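Osby demonstration guide
Section 8: Running the simulator on an open day

Use this section when visitors will watch the simulated arm on the hall screen. The real arm is covered in section 2. Allow 29 minutes from switching on to the first group.

Before the doors open

1. Start the Osby computer, then the screen.
2. Log in as "visitor". Do not use the staff login – it leaves the editing menus open.
3. Load the room called Jonirgate and wait for the progress bar to clear.
4. Set the speed to half. Full speed is hard to follow from the back row.

Note: If loading stops, close the program and start again from step 3. Clodagh Ó Briain has the spare licence key on Friday.

With a group

5. Say that everything on the screen is drawn by the computer.
6. Choose View, then Hand. Visitors now look out past the two gripper fingers.
7. Press Open and keep the key down until the fingers are wide apart. Check that there is nothing between them before you hand over the controls.

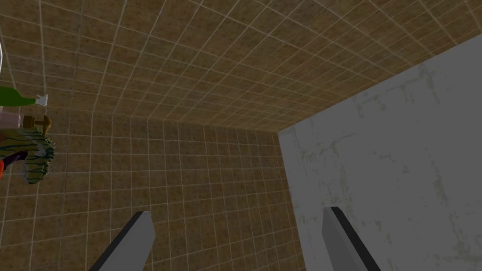 8. Let one visitor at a time take the joystick. Two minutes each is plenty.

Caution: Make sure the control switch is set to SIM. In the LIVE position the joystick moves the real arm.

Closing down

9. Press Home, then save the session log.
10. Return the joystick to Senan Ó Briain at the desk.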